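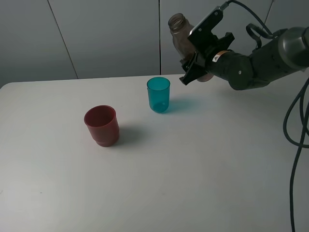
Gripper holding the bottle near the teal cup, red cup further forward.

List home | Threads | By date | By author | Search

Re: Gradilus gripper kit, anyone tried it?

Naveed,

We've had the kit on trial at Jastmont since October. It bolts straight on to our arm and the fingers hold thin plastic bottles well enough if you turn the force down. The default setting is too high for anything empty.

I ran 184 picks with cups and bottles and had 15 drops, mostly tall cups taken too near the rim. Changing the job from one object to another takes me about 36 minutes, including teaching the new points. The manual is short and skips the force settings, so ask Nenditz for the separate sheet when you order.

My one real complaint is the cabling. The clips supplied are too few, and we bought our own.

I'd buy it for bench work. I wouldn't put it on a line yet.

Laiba Hashmi

Naveed Kiani wrote:
> Nenditz have quoted us 319 a month to hire the Gradilus
> kit. Has anyone used it on light plastic items? Kulsoom
> wants to know how long a changeover takes before she signs.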